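Cleaning a Desktop Computer at Home
Household Guidance Sheets – Norkolham Residents' Information Service
Updated 2025-12-06

Household dust settles in a desktop computer faster than in almost any other appliance, and pet hair and carpet fibers add to it. Residents are advised to clean the inside of the case every May, before the warm season, and again whenever the fans become noticeably louder.

What you will need

A soft brush with natural bristles, a can of compressed air, a lint-free cloth, a screwdriver that fits the case screws, and a shallow dish for the screws. A vacuum cleaner should not be used inside the case. The nozzle can build up static and may pull small parts loose. It may be used on the floor afterward.

Before you begin

Shut the computer down fully. Sleep mode is not sufficient. Switch off the power at the outlet, unplug the cord, and then hold the power button for 3 seconds. Disconnect the monitor, keyboard and any other cables, marking each with a strip of masking tape if the ports look alike.

Work in a room with a window that opens. A garage or covered porch is preferable in dry weather. Rooms kept above 80 percent humidity, such as a basement laundry, are not suitable, and a computer brought in from a cold car should stand for 2 hours before the case is opened.

Opening the case

Most towers have a removable side panel held by screws at the back. Slide the panel toward the rear and lift it away. Do not force it; some older cases have a catch beneath the front cover.

Touch bare metal on the frame before reaching inside, and do so again each time you return to the work. Wool sweaters and fleece are best left in the closet.

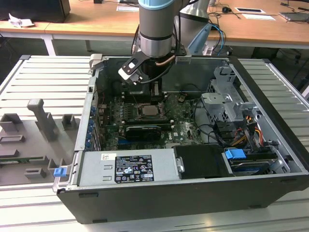
Dust should be removed from the top of the case downward, in short bursts of air, with the can held upright. A tower is easier to reach into when laid on its side with the open side facing up, and a slatted metal work table serves well as a support. Set the tower upright again before the final bursts, so that debris does not settle back on the motherboard. Hold each fan still with a finger while cleaning it – a fan spun by compressed air can be damaged.

Use the brush on the vents and filters only. Foam filters may be rinsed in lukewarm water and left to dry for 72 hours before they are put back. Paper filters cannot be washed and should be replaced.

Closing up

Check that no cable rests against a fan, replace the panel, and reconnect the cords. If the computer does not start, switch it off, unplug it, and confirm that the power cord is fully seated. Further faults should be referred to a repair shop.

Empty air cans must not be placed in the kitchen trash. They are accepted at the Kwok Street collection point with other household aerosols.

Questions about this sheet may be addressed to Jinfeng Yan, Household Guidance. Related sheets: Care of Refrigerator Coils; Cleaning Range Hood Filters.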